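Vindilero Sink and Counter Set

Notes for anyone opening the folder for the first time 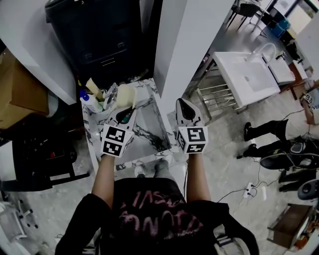 We put this collection together because the small jobs that happen at a sink get far less attention than cooking does, and we happen to like them. Wiping down a counter, rinsing out a basin, putting the sponge back on the ledge where it lives: most of us do these things every day with our minds on something else, and it was a pleasure to slow down and look at them properly.

What's in it

There are 832 recordings in this release, and 634 of them come with a short written note saying what was being done. The other notes are still being written, and we'll add them as they're ready, so please do check back in October if the part you need is still blank. Everything was recorded at our Clolham room, which has a marble-patterned counter with a little faucet, and free-standing white sinks on the gray floor nearby.

The things on the counter

We kept to ordinary stuff, the kind you'd find beside any sink. A cream-colored sponge and a white bottle with a blue cap turn up again and again (we grew quite fond of that bottle), and so does a pale wooden block. Things get moved between sessions, so please don't count on the bottle being at the left corner every time!

How it's arranged

The folder called Pascu holds the counter jobs, 400 recordings in all. The one called Jiltasus holds the sinks and everything else, and it's the messier of the two. File names start with the job, then the session number. If a job was stopped halfway and started over, both tries are kept under the same number with a letter after it.

Known problems

A few early notes say "basin" where later ones say "sink." They mean the same thing, and you can safely search for both. Bright afternoon light from the window washes out some of the sessions recorded after 3 p.m., and those are marked "glare" in the index file.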